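Hand-held demonstration

Hand-held demonstration is a way of teaching a robot a task in which a person does the job using a gripper like the one the robot will carry. The movements are recorded and later used to train a control program. It is usually set against remote control, where the operator steers a real arm from a distance, and against guiding by hand, where the arm itself is pushed through the motion.

Supporters say the method is cheap and quick, as no arm has to be brought to the place of work. Household jobs such as clearing a table, stacking plates or moving bowls are common choices. Claims about how much recording is needed vary widely and are seldom tested on equal terms. The Brimero trials used 124 demonstrations of a single task; the Arkdale group asked for 2000 and reported little improvement after the first 1000.

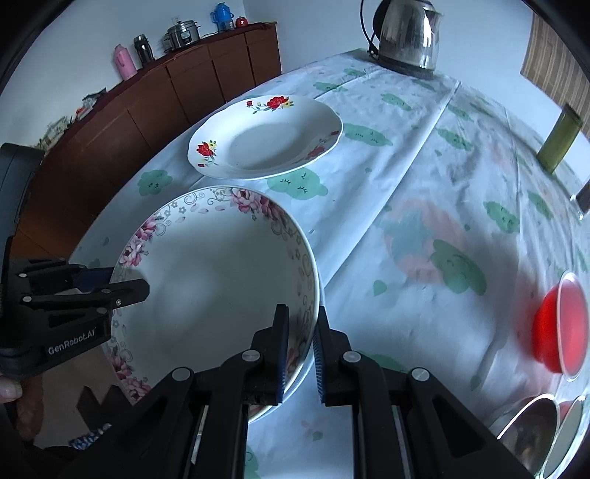
Plates are a harder case than they look. A rim can be pinched from the side with one finger inside and one outside, but a person makes small corrections of the wrist without noticing them, and a robot arm may be unable to copy them. Two-handed work adds the problem of timing. Remote control avoids part of this, since the arm's limits apply from the start, though operators are slower and tire sooner.

Osvaldo Vitale, a critic of the approach, has argued that published success rates say more about the choice of table than about the teaching. His review of the Santoro and Gresen results found that 8 tasks had been tried only in the homes where they were recorded. Neither project has published a repeat elsewhere.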